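A thread about flat surfaces, and what I have learned from trying to keep stuff off them for the whole of May.

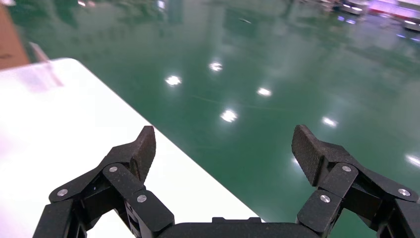
Surfaces, May.

Background: I own a normal number of things and a normal amount of furniture to put them on, and somehow every horizontal inch of my home is a parking lot.

The rule I set was simple. Anything flat and above knee height gets cleared before bed. Floors were exempt because I know my limits.

First evening took two hours. Most of that was me standing there holding a single Allen key, walking from room to room like I was trying to return it to its family.

I threw out the Allen key. You can guess what needed tightening by breakfast.

My sister-in-law Solange Brandão does this for a living (other people's closets, mostly) and I asked her for one tip, for free, over the phone. She said, "Stop buying trays."

I had just bought a tray.

It's a Vemlow tray, it has a lip around it, and the theory is that if your junk is on a tray then it's a collection. I believed this for almost a week.

What the tray does is let you carry the whole mess to another surface in one trip. As a logistics product, five stars.

Solange also said to pick one surface and defend it. Only one, and let the rest go to hell if they must. I picked the dining table, on the grounds that I would like to eat at it someday.

The table is 64 inches long. I know this because I measured it for a tablecloth, and the tablecloth has been sitting folded at one end of it since I bought it.

Things I removed from the table in the first week, in order of how surprised I was: mail, mail, a shoe tree, mail addressed to the people before me, half of a birthday card I never finished writing, a whisk.

I finished the card and sent it. It was for a birthday in February. She took it well.

The shelf situation. I decided the problem was a lack of vertical storage, which is what everybody decides right before spending money. I got the Uretti wall unit. $164, and that's without the doors.

Doors are extra. Doors are also the entire point, as I found out when I had it up and could see all of my junk at eye level.

Cleiton Frota from across the hall helped me put it up. He brought his own level and did not let me touch it. Afterward he put the level down on top of the unit and went home.

So the new shelf was clear for maybe four seconds.

Week two. The table held. I am not going to pretend it was discipline. I'd moved everything to the dresser.

Let's talk about the dresser. A dresser is a trap because it already has storage inside it, so whatever you put on top feels like it's on its way in. My sunglasses have been on their way in for a year.

I finally opened the drawers to make room. One of them was entirely cables. Another was the boxes the cables came in. I had been running a small museum.

I kept 3 cables. I labeled them with masking tape. Then I put the roll of tape and the marker on the dining table, and stood looking at them, and felt Solange look at them too from across town.

Someone in the replies last time told me to get the Flustus app, where you photograph your stuff and it makes you an inventory. I tried it for an evening. I took a picture of a bowl. It asked me what the bowl meant to me.

I deleted Flustus. The bowl is for keys. It also has a dead battery in it, plus a button from a coat I don't have anymore.

While deleting Flustus I noticed I had 3,692 unread emails, so apparently this isn't strictly a furniture issue. Moving on.

The thing that did help was embarrassingly dull. I put a wastebasket by the front door. Junk mail goes in before I've got my shoes off. It never reaches a surface, so it never gets to settle in and raise a family.

The other thing that helped: a hook. One hook, for the bag. My bag used to live on a chair, which meant my jacket lived on the bag, and then you couldn't sit down, so you stood at the counter, and put things on the counter.

I told Solange about the hook and she said, "Yes, that's what hooks do." She charges by the hour for this.

Week three, relapse. I had a cold. By the end of it the nightstand had a thermometer, tissues, cough drops, two mugs and a book I was using as a coaster for a third mug.

I cleared it in one go when I felt better and found my sunglasses under the tissues. They had left the dresser without telling me. Progress, I guess.

Cleiton came by for his level. He said the table looked good. Then he put a bag of oranges on it.

They were for me, so I couldn't say anything. I moved them to the Mak stool, which I bought years ago as seating and have sat on exactly never. It's a very short, very honest table.

Question I got a lot: does the top of the fridge count? By the rules as written, yes. By the rules as enforced, I'm not tall enough to see up there and I'd like to keep it that way.

Also the ironing board. An ironing board is a surface you have to put up on purpose. Mine has been up since spring began. It has never been more useful, and I haven't ironed a thing.

Where we are now: dining table, still defended. Tablecloth is on it, creases and all (see above re: ironing). The dresser is about half of what it was. The wall unit still wants doors and isn't getting them.

The tray is on the top shelf with the masking tape, the marker and the oranges' empty bag. Solange has been invited to dinner and I have until then to find somewhere to hide it.

If anybody needs an Allen key, I've since bought a whole set. It's on the windowsill.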